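Learning to sew in my second winter in Rinlow

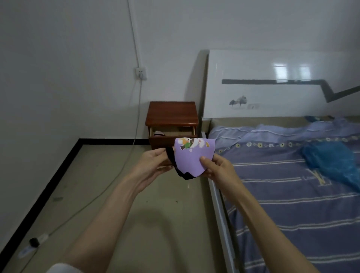

When I moved to Rinlow I could not sew even a button. At home my grandmother did all the repairs, and later I simply bought new things when the old ones opened at the seams. In December I signed up for the evening class at the library, every Wednesday at seven, because I wanted to hear more English and it cost less than the language course. The purple piece with the cartoon print is the kind of thing I like to practice on now, a light color outside and a black lining or backing behind it, so every bad stitch is easy to see.

Our teacher is Meirion Edwards. He worked many years in a curtain shop in Voyle and he speaks quite fast, but with his hands he is slow, and this helped me more than any book. On the first evening we made only straight lines on old bed sheets. I broke two needles and I learned the word "bobbin," which I still find a very funny word.

My biggest difficulty is the lining. In my language we have one word for lining, padding and also the inside of a coat, so for nearly 5 weeks I was asking for the wrong thing in the fabric store. The lady there was patient. She finally drew it for me on the back of a receipt.

I also bought a used machine from a man in Girnell. It cost 100 dollars and it is very heavy, I carried it on the bus with a belt around it. It makes a loud noise, so I do not sew after nine in the evening.

Next I want to try a zipper. I have already bought three of them, all in the wrong length.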